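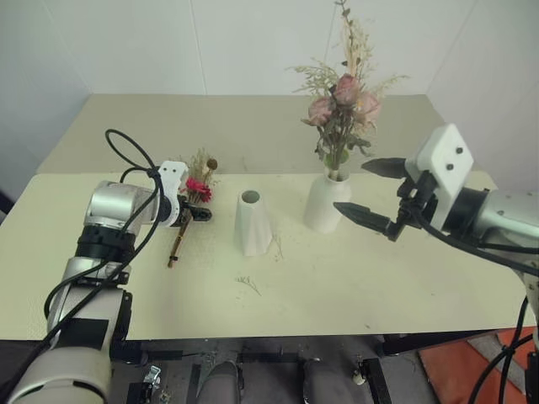 Ondivville replied to yesterday's post asking why the fingers get all the attention when the controller is what usually decides whether a thin stem slips. Fair question. Taking it first, then the finger comparison.

1/ Setup: two arms, a parallel gripper on each, Flarevov controller on both sides. Task is dried flower stems and narrow-necked vases. Stems are awkward because the bundle diameter changes every time you regrasp.

2/ Controller first. I ran the same grasp with the force loop at 400 Hz, then with plain position control and a fixed closing width. Same fingers, same stems, same approach path.

3/ Position control dropped 6 of 22 bundles. Force loop dropped 4 of 22. That is a difference, but I would not buy hardware on it. Sample is small and I repacked the bundles by hand between runs.

4/ Most of the drops in both modes came during wrist rotation. The bundle pivots between the fingertips and the light end swings. More grip force helps until the stems start to crush.

5/ Fingers. Tapered black ones versus the flat Tratora pads. The tapered tips get in between stems at the neck of a vase without pushing the rest of the arrangement over. The flat pads do not fit there unless you come in from above.

6/ The flat pads hold better once they are on. More contact length, less pivot. If your pick is from an open table and not from a vase, use the pads.

7/ Cable routing matters more than I expected. With a tall loop over the wrist there is enough slack for the full roll range. With the short routing the arm faulted on joint torque near the end of the roll. I have gone back to the tall loop on the left arm.

8/ Someone asked about the Ó Dubhghaill compliant tips. Tried them in February on an older mount. Good on single stems, too soft for a bundle with a heavy flower head. Have not repeated it on this mount, so no numbers.

9/ Next: tapered fingers with a thin rubber insert on the inside face, force loop on, slower wrist roll. Same 22 bundles. Will post drops per mode and the closing force settings.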